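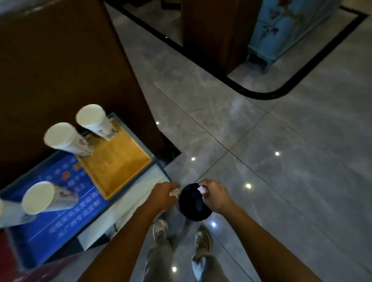
图3-1 双手拿着黑色小圆件，手里各捏着一点白纸

第三节 装滤芯、第一次通水和日常除垢

机器摆好了，电源先别插，我们来装滤芯。我自己第一次装 Bristel 台式净饮机的时候特别心急，一上来就插电，结果屏幕上的小水滴闪个不停，我还以为买到了坏的，折腾了一晚上。后来翻回去看，才发现滤芯外面那层塑料膜都没撕（是的，就是这么丢人）。所以这一节我写得啰嗦一点，你跟着慢慢做就好。

要准备的东西：干净的软布或者纸巾、一个大点的空容器（接冲洗的废水，汤锅都行）、滤芯，还有随机附的那把灰色扳手。扳手容易跟包装泡沫一起被扔掉，拆箱时留心找一下。

3.1 安装滤芯

1. 把机器转过来，背面朝你，往上推卡扣，取下后盖。卡扣新的时候会有点紧，用拇指慢慢推，别拿螺丝刀撬。

2. 撕掉滤芯外膜，拔掉两头的保护塞。塞子我建议留着，放进装说明书的袋子里，以后搬家、长时间停用都用得上。

3. 看一眼滤芯座里的密封圈，要平平地躺在槽里，没有翘边。用软布把槽里擦一遍，拆箱时难免掉进去一点纸屑。

4. 滤芯对准箭头放进去，顺时针转，转到听见“咔”的一声。没听见就退出来重新对，千万别硬拧！

5. 装回后盖，把机器转正，离墙留一点空隙，让后面的线能自然垂下来。

注意：原装滤芯和 Vultano 的通用滤芯我都用过，都能装进去，但是通用款要多转一点点才到位，手感也软一些，第一次用的朋友容易以为没装好。如果你买的是通用款，请在通水以后再摸一摸后盖下沿有没有渗水。

小心：密封圈不要抹食用油。我知道很多人有这个习惯，我妈就是，什么拧不动都抹一点香油。油会让密封圈发胀，过一阵子反而漏。拧着实在涩，用清水润一下就够了。

3.2 第一次通水

1. 水箱洗干净，灌凉的自来水到上限线，放回机身，按到底。

2. 插上电源。屏幕会先全亮一下，然后只剩小水滴图标，这时候再去动按键。

3. 容器放到出水口下面，同时按住“常温”和“冲洗”，等听到提示音再松手。机器会自己冲120秒，中间停顿、咕噜响、喷一下气都属于正常，别急着拔插头。

4. 冲完倒掉，再来一遍。一共冲4遍，每遍之间把水箱补满。前面出来的水可能发灰，那是滤芯里的炭粉，不要喝，拿去浇花或者拖地都可以。

白凤英大姐跟我一起写这份指南，她看到这里提了个意见，说应该讲清楚“冲到什么样算好”。有道理！我的办法是拿白瓷碗接一点，放到窗边看，看不见黑点，闻着也没有塑料味，就可以进下一步了。要是冲完还是发灰，就接着冲，冲到清为止，滤芯不会因为多冲一遍就坏掉。

3.3 设定出水量和水温

出厂的默认出水量偏大，用小杯子的人家第一天多半要擦桌子。长按“杯量”键，数字开始闪，用加减键调，松手等它自己停下来，就存好了。我家调了两档，小档给孩子喝水用，大档是400毫升，正好灌满我那只 Mujić 的保温杯。
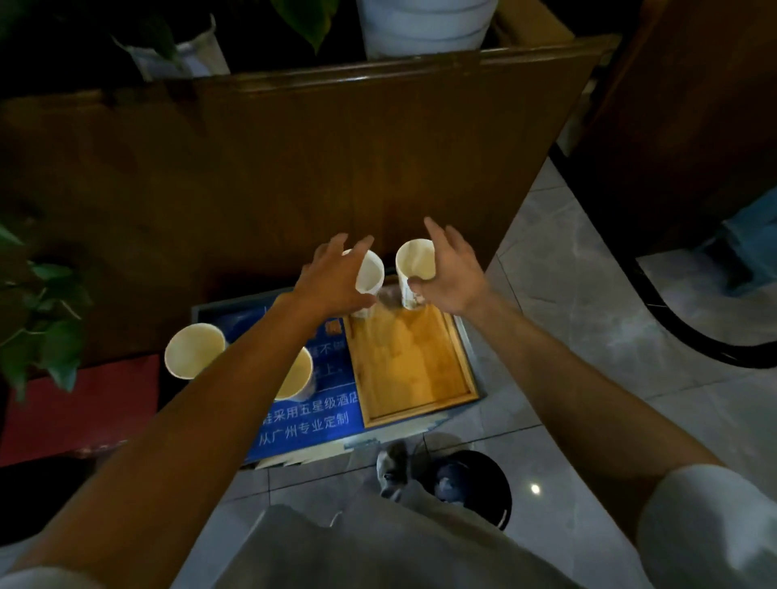
水温这边，我的习惯是平时停在温水档，要泡茶了再临时调上去。热水档有童锁，先按锁再按出水，两下之间别隔太久，不然又锁回去了。刚开始总觉得麻烦，用惯了手指自己就会按。家里有老人的话，可以在按键旁边贴个小标签，写上先按哪个后按哪个，字大一点。

注意：改了杯量以后，断电会不会丢设置，要看你的机器是哪一批的。老批次会丢，每次停电回来都得重设一遍；新批次能记住。怎么分辨？底部铭牌上序列号后面带字母的是新批次。

小心：出热水的时候手不要扶在出水口附近，杯子放稳了再按。接满了也不要马上端，等滴完。薄的塑料杯别用热水档。

3.4 除垢

我们这边水硬，用上一阵子，热水出得就慢了，声音也变大，这就该除垢了。屏幕上虽然也有提醒，可它是按时间算的，水软的地方可以晚点做，水硬的地方最好早点做，别等它。

1. 关机，拔电，放凉。这一步请务必等够，我一般是晚上关掉，第二天早上再弄。

2. 取出滤芯，装上随机附的旁通塞。忘了这一步，除垢液就全跑进滤芯里去了，滤芯也就报废了。

3. 水箱里加清水，倒入一包 Govitz 除垢粉，搅到看不见颗粒。柠檬酸也能用，用量看包装。

4. 插电，按住“热水”和“冲洗”，进入除垢程序。期间机器会反复吸水、停下、再出水，容器要放稳，中途满了可以按暂停，倒掉再继续。

5. 结束以后把水箱彻底洗一遍，换清水，照3.2的办法冲4遍，再把滤芯装回去。

警告：除垢期间出来的水绝对不能喝，也别让小朋友够到。最好在机器上搭一条毛巾，家里人一看就知道现在不能接水。

3.5 常见的小状况

小水滴一直闪：水箱没按到底，或者滤芯没转到位。先按水箱，不行再看滤芯。

出水断断续续：多半是管路里有空气，冲洗一次就顺了。换过滤芯之后尤其常见。

水有酸味：除垢以后没冲干净，继续冲。

后盖下沿有水珠：擦干，过一会儿再摸。还有，就拔电，取出滤芯，重新摆密封圈。我邻居杜卫东家那台就是密封圈装反了，光滑的那面要朝外。

机器底下嗡嗡响：看看四个脚垫是不是都着地，台面不平就垫一小块硬纸板。

本节于2022年6月5日改过一次，加了通用滤芯的那段。10月我打算把换水泵的步骤也补上，目前请先不要自己拆底板。下一节讲长时间不用时怎么排空和存放，刚才让你留着的那两个保护塞，到时候就要拿出来了。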